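Housekeeping Basics, Unit 5: Dust, Crumbs and the Order of Things
Course handout, November 2024
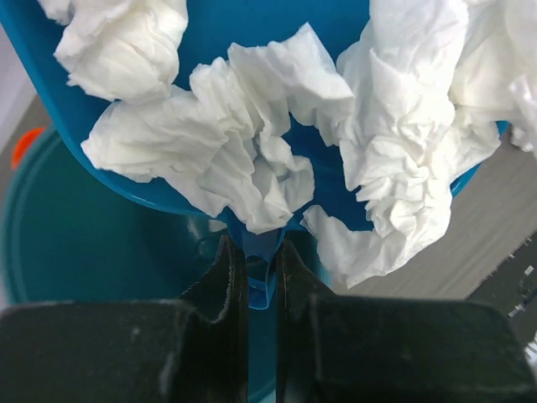 Crumpled tissues in a blue dustpan.

Hi all! I promised Silvana Medeiros I'd get last week's ramblings onto paper for anyone who missed class, so these are my notes, tidied up a little (only a little, sorry).

We started with top to bottom. Shelves first, then tables, then the floor. I know it sounds obvious, but I did it backward for years in my first apartment and swept the same kitchen twice every weekend. Dust falls. Let it fall, then pick it up once.

Dry before wet, too. Sweep or vacuum before any mop comes out of the closet, or you'll be pushing gray paste into the corners, and gray paste dries hard!

Large litter comes up first: tissues, paper scraps, bottle caps, all that. Then go after the fine stuff in short strokes toward you, and move the pan back an inch or so each time to catch that annoying thin line that's always left behind.

Dean Horrocks asked how long a room should take. For a bedroom of ordinary size I plan on around 7 minutes for the floor, longer with a rug. Don't race. Your knees will thank you.

Cloths: keep 2, one damp and one dry, and fold each into quarters so you always have a clean side to turn to.

For next time, please read the Heydari chapter on stains and bring one question. We're in the Adholm building again, room 904, same hour. The laundry unit has moved to April.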